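Sadton Returns to the Old Harbor

Oswood has confirmed that its puzzle adventure Sadton will come back in May, this time with a second campaign and a map that is larger than the first one. The studio has kept the same writer, Dewanti Manurung, and the same small team in Tjoa.

I played the opening chapter for 2 hours. You are again a harbor clerk who must find lost cargo before the ships leave, but now the night shift is also playable, and it changes the people you meet. The new campaign has 80 puzzles. Some of them I could solve only with paper and pencil, and this I enjoyed very much.

The save system is also different. In the first game you had 5 slots, and many players lost their progress in the lighthouse. Manurung told me that the game now saves at every door. Old save files can be imported, but only the clerk's name and the stamps will be kept.

The price is not yet decided. A demo with the first chapter is open to 400 players who register at the studio's page.
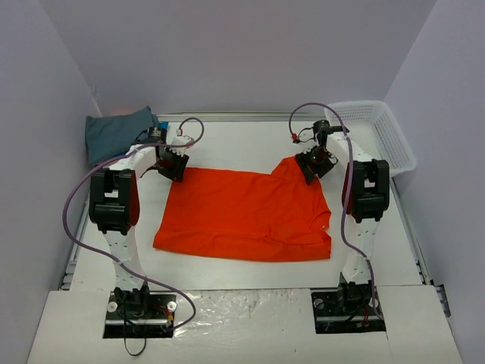
Yara Hamdan: I am glad about the doors, but please let us turn it off. Losing the lighthouse was half of the fear for me.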